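we all said the Radum gym corner was a quick job, and then every one of us got stuck on the floor. Small stuff is what slows people down – tape rolls, wrappers, scraps next to the trash bag.

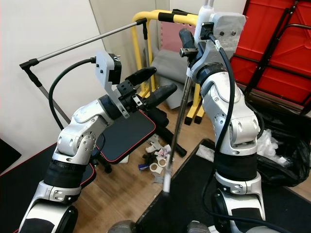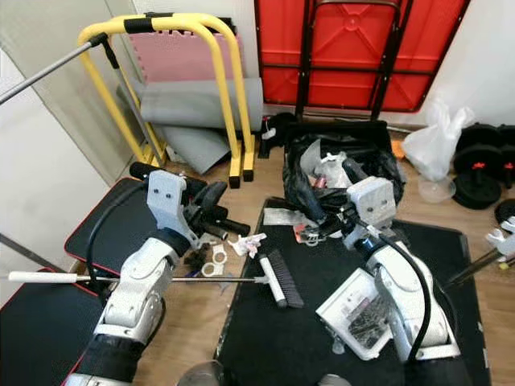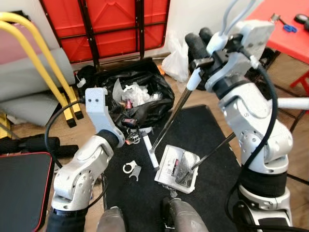
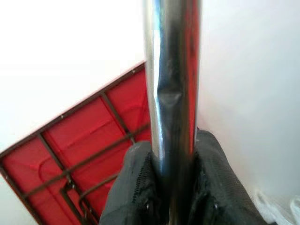
Figure 10. Tidying the exercise corner.

I'd guessed the big equipment would be the headache, but our notes disagree! Of the 37 pauses we logged, 20 came when someone had to decide whether a little thing was trash or worth keeping.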